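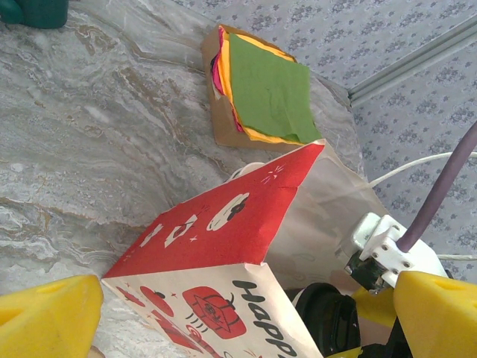

Small cardboard box, open, on the marble top.

25 Jun 2019

Dorndale job, carpet beetle, second visit. Picked up the sticky traps from the linen closet and the hall. Larvae on the closet traps, cast skins along the baseboard behind the door. Hall traps had dust and one house spider. No live adults anywhere except the window sill in the back bedroom, same as last time.

Pulled the bottom shelf in the closet. It sits on 2 cleats and comes out without tools. Felt padding underneath, grazed down to the backing on one side. Bagged it. That is the food source as far as I can tell, or the main one. The house is listed as 1865 on the plaque and the gaps between floorboards are wide enough to hold years of lint. Vacuumed those with the crevice tool, slow passes, bag sealed and taken out to the truck.

Dullach dust applied in the wall void through the existing pipe hole. Used the hand duster with the long tip — the short one clogs. Nothing sprayed on the open shelves. Customer is washing the woolens hot where the label allows, the rest goes in the freezer.

Orkunov pheromone lures: replaced all 4. The old ones smelled of nothing. Check what we have left before ordering more, the last carton was stored next to the heater.

Bench notes. Larvae from the Aoki warehouse are still feeding on the wool swatch in the second jar. Untreated swatch has holes, treated one has none so far. Humidity in the cabinet reads 40. Wick needs water.

To do:
New door sweep for the closet.
Look in the attic for old nests, ladder needed.
Relabel the jars, ink is running.
Next trap check at Dorndale before the end of June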